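Six weeks with the Ova books, and I want to start over already

I finished the last Ova book at half past one in the morning and then lay there with the lamp on, looking at the ceiling. I haven't done that with a fantasy series since I was in high school. So this post is going to be long and a bit breathless, and I'm fine with that.

A little background for anyone who hasn't run into them. There are four novels, they came out slowly over a lot of years from a small press called Riditz, and for most of that time you could only get them by mail. My copies came from the library sale in July (a dollar each, spines cracked, somebody's grocery list in book two). I'd never heard of them. I bought them for the cover of the third one, a lighthouse standing in the middle of a wheat field, and if you know me at all you know that was enough.

What it's about

Ova is a river country. It has one big city, Meditdale, built on the spot where two rivers are supposed to meet and don't. They run side by side through the middle of town for miles with a strip of land between them so narrow that people have put houses on it one room wide. Everyone who lives on the strip belongs to neither bank, pays tax to neither bank, and gets blamed by both. That's where our narrator grows up, and that's pretty much the whole engine of the first book. Who do you owe anything to when you're from the middle?

The magic is small and I love it so much. People can borrow things from each other: a good night's sleep, the memory of a street, the use of a left hand for an afternoon. It has to be given back, and the person who lent it gets to say when. So every spell is a debt, and every debt is a conversation you'll have to have later with somebody who may have changed their mind about you. There's a chapter in book one where two sisters argue over a borrowed singing voice for 74 pages. I read it standing up in the kitchen while my pasta went to mush.

The slow one

Everybody warns you about book two (I went looking for other readers online once I'd started, and there are dozens of us!). It's the longest, 600 pages in my edition, and a huge chunk of it is a canal being dug. Permits, mud, a strike, a winter when the shovels break. I get why people quit here. I nearly skipped ahead myself.

Please don't, though. By the time the water comes in, you know every yard of that ditch, and you know who lent what to get it dug, and when the lenders start calling in their debts one after another on the opening day I had to put the book face down on my chest for a minute. The whole thing needed that much digging. A shorter book couldn't have done it.

The McAlister question

If you read anything about this series you'll run into McAlister, the inn where all four books end up sooner or later. There's an old argument about whether it's one inn or several. In book one it has a green door and two chimneys. In book three it's up a hill, and there wasn't any hill before. Some readers put it down to sloppy editing, and the Riditz printings do have their share of typos, so it's a fair guess.

I'm firmly on the other side. I think the inn has been lent. Go back and look at the scene with the landlady and the surveyor in book three, where he asks how long she's had the place and she says "until they want it." I yelled. The cat left the room. It's such a throwaway line, and once you've noticed it the ending of book four reads completely differently – I can't say more without wrecking it for you, but come find me in the comments when you get there.

How I read them

I've been trying to keep a reading journal this year and mostly failing, but I kept one for this. Total for all four books: 2400 pages. I read the bulk of it at night, some of it on lunch breaks, and one glorious rainy stretch of book three straight through in a single sitting, all 494 pages, with breaks for toast. I don't recommend this for your neck. I do recommend it for the book, which takes place over one long day and really wants to be swallowed whole.

I also tried reading bits out loud, which I never do. The prose holds up! The sentences are plain and a little crooked, like somebody telling you a story while they fix something else. There's a long passage about a man teaching himself to write with a hand that isn't his, and I've read it aloud four times now, twice to nobody but the cat.

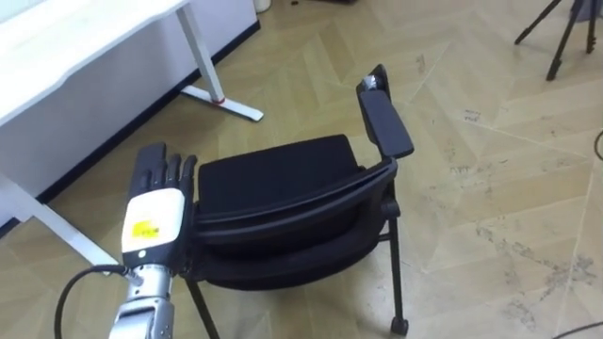
Where to start, and what to read next

Start with book one. I know there's a faction that says to begin with the third because it stands alone, and technically it does, but you'd miss meeting the inn in its first shape and you only get that once. If the opening chapter with the tax collectors doesn't grab you, give it until the ferry. The ferry is where I stopped checking my phone.

If you want something of the same flavor afterward, I'm open to ideas. I've got a stack by the bed and none of it is calling to me. What I'd like is small magic, a real sense of weather, and people who work for a living. Bonus points for maps that are wrong (the map in book two has Meditdale on the wrong side of both rivers and I refuse to believe it's a mistake).

I'm told there's a short story too, printed in some convention booklet years back, about the landlady when she was young. I haven't found a copy. If you've got one in a box somewhere, I'll trade you my spare of book one and a loaf of banana bread for a chance to read it. I'd even give it back whenever you say.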